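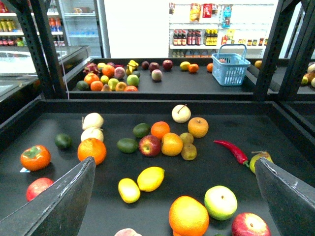
Re: [handling-list] Open day at Clarotent, Lidonville site

On the June open day, a list member wrote:

> Is anyone going to the open day at Clarotent in Lidonville? The notice
> says they will show picking in a mock grocery store, with a two-finger
> gripper, and that visitors can stand next to it while it works. I can't
> make the trip. I would like to know three things. First, is the store set
> up like a real one or is it one clean table? Second, do they use real
> fruit? Third, how do they choose the next item? Our own trials at
> Rengifo stall whenever round items touch each other.

I went, and stayed for the morning session and the first part of the afternoon. Answers in the same order.

The store is a room with shelving in it, laid out like a small corner shop. There is drinks shelving along a wall, a pegboard display with snack bags and jars, a glass-front refrigerator and a chest freezer with a glass lid. The fruit is on dark metal shelving with trays at more than one height. I was glad to see the levels. Most demos I have been to used one flat surface, and the wrist never had to deal with a shelf lip or a post.

The fruit is artificial. They said so at the start. Every piece has an ID and they weighed each one before the program began. The heaviest on their sheet is 443 grams. The staff told us that real fruit is planned for later, and they would not give a date. So I would not read anything into the demo about bruising or soft skins.

As for choosing the next item, the operator types a short shopping list and the planner, which they call Jostik, ranks what it can see. It prefers an item with open space on two sides. Limes and lemons lying apart go first and the tight groups are left until something next to them has moved. That may be of use for your touching problem. They have logged 1212 picks in this room since they set it up. I asked for the failure rate by item and was told it will be in the write-up.
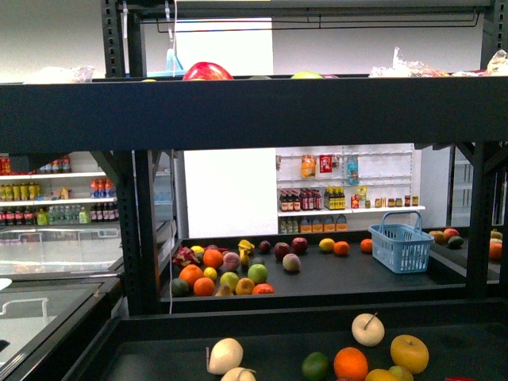

The fruit shelving with the rest of the store behind it.

The live part was 19 requests. I kept my own tally:

14 picked on the first try
3 picked on a second try
2 given up, both on the chili pepper

The chili pepper is long and glossy and lies at an angle, and the fingers kept closing too far toward one end. They did not try to hide this. One of the staff said that turning the wrist more would fix it, but the shelf post gets in the way on that side.

It is slow. I did not time every pick, but there was plenty of time to talk between them. They run it at reduced speed when visitors are in the room.

Other notes, for anyone thinking of going to the next one:

Groups are limited to 5 people at the shelves. The rest wait in the hall, where there is a screen but no sound.

The sign at the street still has the old tenant's name on it. Use the side entrance by the loading dock.

Bring your own questions on finger wear. The finger edges are scuffed and I forgot to ask how often they swap them.

They handed out a two-page sheet with the tray heights and the reach limits. I can scan it and send it to the list if there is interest. The person from Rengifo who wrote above should probably get it either way, as your shelves sound close to the same height.

I did not see the restocking demo, which was set for 3 p.m. If someone else on the list stayed for it, please post.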